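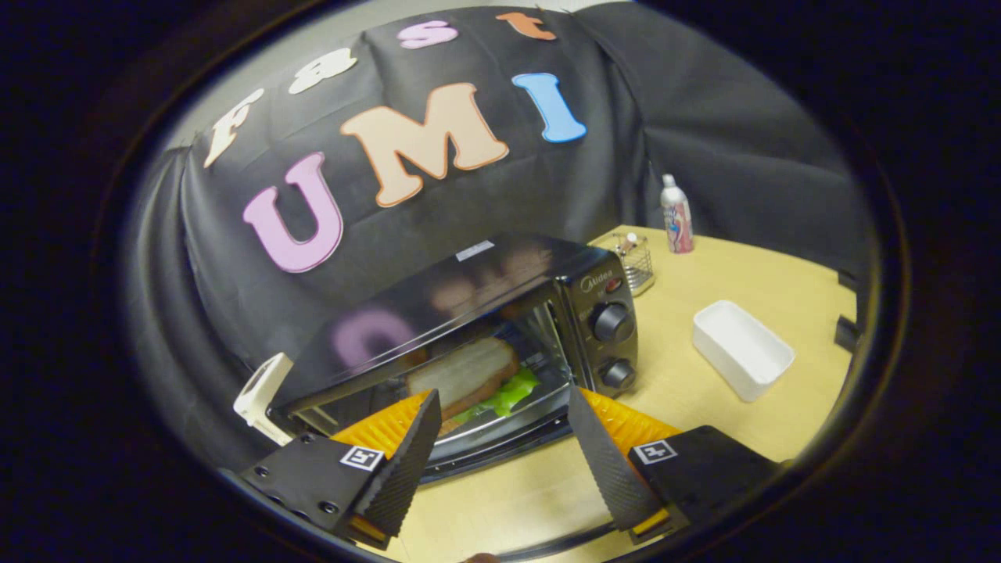

The toaster oven station used by the Brorkolport robotics club, with the gripper held open in front of the door.

Students at Brorkolport say they are teaching a robot to make lunch. So far, the students are doing most of the making.

The club's project, called Rampersad, asks members to pick up a handheld gripper and carry out the same kitchen job again and again at a toaster oven. The recordings are then used to train software that is supposed to do the job with an arm. The club has logged 238 recordings since January. It is aiming for the Druton student contest, where 23 teams are entered in the food handling class.

"People hear robot chef and get excited," said Petronella Ndlovu, who supervises the club. "I keep asking them what happens when someone moves the oven."

It's a fair question. The table, the black cloth and the foam letters spelling "Fast UMI" give the students a tidy place to work, and few home kitchens look like that. Bread and lettuce are also awkward things to grip. Squeeze a sandwich too hard and lunch is flat, too softly and it's on the floor.
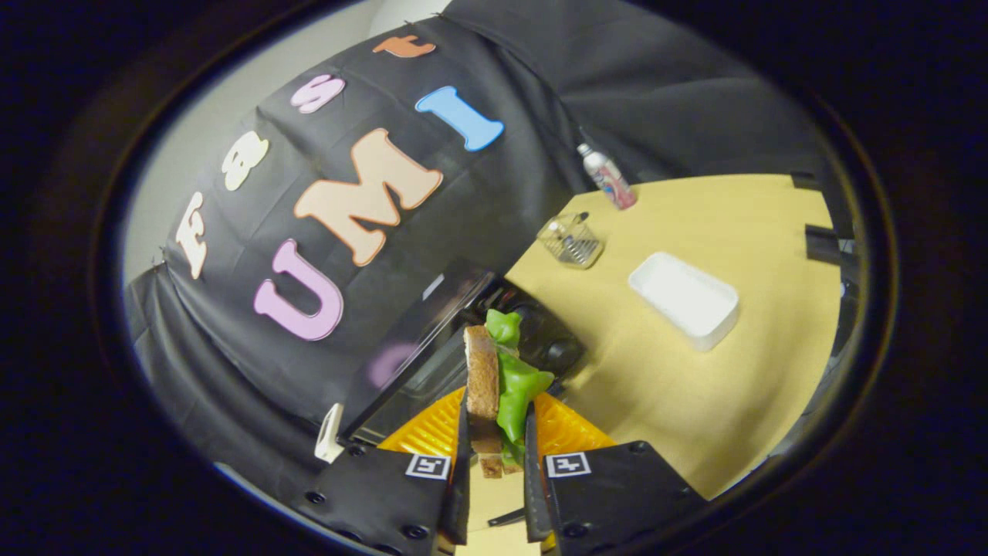
Ebere Tijani, a second-year member, argues that recording by hand is still the sensible place to start. A person can feel when a slice is about to slip, she said, and the software may pick up some of that from the way the fingers move. She conceded that "may" was doing a lot of work in that sentence.

The club has yet to publish a success rate for the arm working alone. Asked for one, team captain Vusumuzi Coetzee said the group had run 3 trials and wanted more before giving out a number. He wouldn't say how those went.

Contest rules leave plenty of room for a flattering result. Teams choose their own bread, set out their own table and get 2 attempts, with only the better one scored. Judges don't ask for a run in an unfamiliar kitchen, though Ndlovu has written to the organizers suggesting they should.

Entries close on 4 Apr 2025. The club plans to keep recording until then.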